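Reset tolerance for block tasks, what do you all write down?

Forum: Bench Practice > Small Arms and Grippers
Thread started Saturday, August 19, 2023

tulex_bench
We're rewriting our working rules for tabletop trials before a new group starts in September. The sticking point is the reset. Our current sheet says "blocks in a straight row, touching, centred on the table". Two people read that differently every time. One squares everything up with a ruler, the other nudges it by hand and presses start. Has anyone got wording that people follow?

Rullitz
We dropped "straight" years ago. Our sheet has a maximum sideways offset between neighbouring blocks, 4 mm, and anything inside that is a valid start. Anything outside gets reset. It takes a few seconds to check with a card template.

Beril Sezer
I'd go further and say you shouldn't square them up at all. If every trial starts from a perfect row, your results only tell you about perfect rows. Let the row lean, let it stagger, and note it.
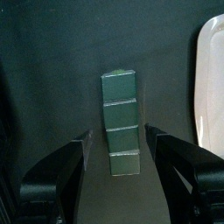
The note is the part people skip. We ask for one wrist camera still per trial, taken on the approach with the fingers open and before any contact. If someone argues about a start position later, you look at the still. Without it you're relying on whoever was on shift.

Rullitz
Stills are fine but they don't replace a limit. We had 400 trials from one month where the starts drifted further and further apart, all of it nicely recorded, and half of it no use for comparing two grippers. Recording a mess doesn't make it comparable.

Beril Sezer
Depends what you're comparing. For grippers, yes, keep it tight. For a policy that's meant to cope with a real bench, I want the variation in there.

Hong
Can we split the two? Class A start: within the template. Class B start: free placement, still required. Write the class in the log. We do this and it ended most of the arguments.

tulex_bench
That might work. What about other things on the table? Our sheet says "clear the work area" and somebody asked me whether a plate at the side counts.

Hong
If it's part of the task it stays, and it gets a marked position like everything else. If it isn't part of the task, it goes outside the reach of the arm. Say which in the task sheet. "Clear" is too vague.

zondillow_2
Also add a line about wiping the table. Specks and bits of fluff show up on a dark surface and I've seen a detector pick one as a target. We wipe down every 15 trials.

Rullitz
Every 15 seems a lot. We do it at the start of a session.

zondillow_2
We checked back through 3,216 logged trials and most of the false detections came late in a session. You may have a cleaner room than us.

Benedita Magalhães
One from the safety side. Whatever limit you choose, put the hands rule above it on the sheet. People reach in to nudge a block with the fingers open and the arm paused, and paused is not stopped. Ours says: press stop, wait for the light, then touch the blocks. No exceptions for small corrections.

Rullitz
Agree with that one completely.

tulex_bench
Thanks. I'll draft it with Hong's two classes, 4 mm for A, a still for both, and Benedita's line at the top. Leaving the wiping at once per session for now, but I'll log false detections so we can change it. Will post the draft in this thread when it's been tried on a couple of shifts.

Beril Sezer
Please put the still before the first contact in the wording. Ours said "at start" for ages and we got a lot of pictures of the arm parked at home.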